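Contre le t-shirt souvenir (et pourquoi j'en garde quatre)

Je suis arrivé en France à l'âge adulte, avec une valise dont la moitié était remplie de t-shirts. Chacun portait un nom de lieu, un dessin, une petite phrase. Ma langue maternelle n'a pas de mot pour « souvenir » dans le sens d'objet, nous disons seulement « chose rapportée ». Je trouve cette expression plus juste que la française, car elle ne promet pas que l'on va se souvenir.

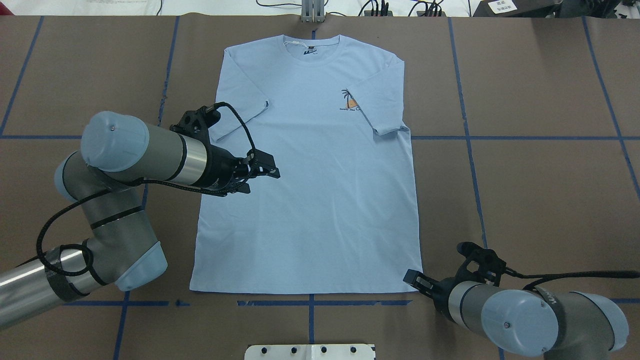
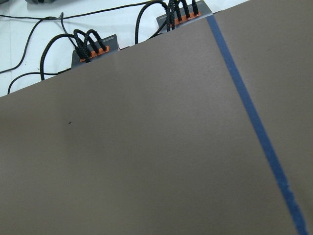 Un t-shirt bleu clair, un palmier devant un soleil orange.

Je voudrais défendre ici une opinion qui n'est pas très populaire dans ma famille : il faut cesser d'acheter des vêtements en voyage pour prouver qu'on a voyagé. Je ne parle pas du pull que l'on achète parce qu'il fait froid le soir. Je parle du t-shirt que l'on prend le dernier jour, près de la gare ou du port, quand il reste un peu de monnaie et beaucoup de fatigue.

À Fontes, où nous passions une semaine chaque été, il y avait 18 boutiques dans la rue qui descend vers la plage. Je le sais parce que ma fille les comptait pour faire passer le temps. Presque toutes vendaient les mêmes modèles avec le même coucher de soleil, et il suffisait de changer le nom écrit dessous. J'ai retrouvé plus tard le même dessin à Serkcombe, qui est une ville grise et charmante, mais où je n'ai jamais vu pousser un palmier. Cela ne dérangeait aucun client, et moi non plus je n'ai rien dit : j'en ai acheté deux.

On me répond souvent que c'est un plaisir innocent. Je le comprends. Un t-shirt coûte peu, il se plie, il ne se casse pas dans le bagage. On peut l'offrir à un neveu dont on ne connaît pas les goûts. Mais je crois que ce plaisir est surtout celui de l'achat, et qu'il se termine à la caisse. Après, le vêtement entre dans l'armoire et il attend. On le met pour peindre un mur, pour dormir, pour laver la voiture. Un jour de novembre, on fait le tri et on découvre qu'on a oublié l'année, parfois même avec qui on était.

L'automne dernier, j'ai fait ce tri sérieusement. J'avais 87 t-shirts. J'écris ce nombre avec un peu de honte, car je n'ai qu'un seul dos. J'ai essayé de raconter à voix haute l'histoire de chacun -- ma femme écoutait depuis la cuisine et corrigeait les dates. Pour la plupart, je n'avais rien à raconter. « C'était à Wiltham, il pleuvait. » Voilà tout ce que le coton avait conservé.

Il existe aussi une question de politesse, dont on parle moins. Quand je porte sur la poitrine le nom d'une ville où j'ai passé deux jours, je m'attribue quelque chose qui appartient à ses habitants. Je viens moi-même de Lunov, un endroit que les touristes ont découvert assez tard. La première fois que j'ai vu ce nom sur le ventre d'un inconnu, dans le métro, j'ai voulu lui parler. Il m'a dit qu'il ne savait pas où c'était, le t-shirt venait d'un vide-grenier. J'ai été déçu pendant toute une journée, ce qui est ridicule, je l'admets.

Que faut-il rapporter alors ? Pour ma part, je préfère les choses qui s'usent ou qui se mangent : un savon, un pot de confiture, un cahier du supermarché local avec ses lignes étranges. J'écris dans le cahier jusqu'à la dernière page, et c'est là que le voyage reste, avec mes fautes d'orthographe.

J'ai quand même gardé quatre t-shirts. L'un est trop petit depuis longtemps. Ma femme dit que ma théorie n'est donc pas solide, et elle m'a demandé vendredi si je comptais vraiment publier ce texte avant nos vacances à Fontes.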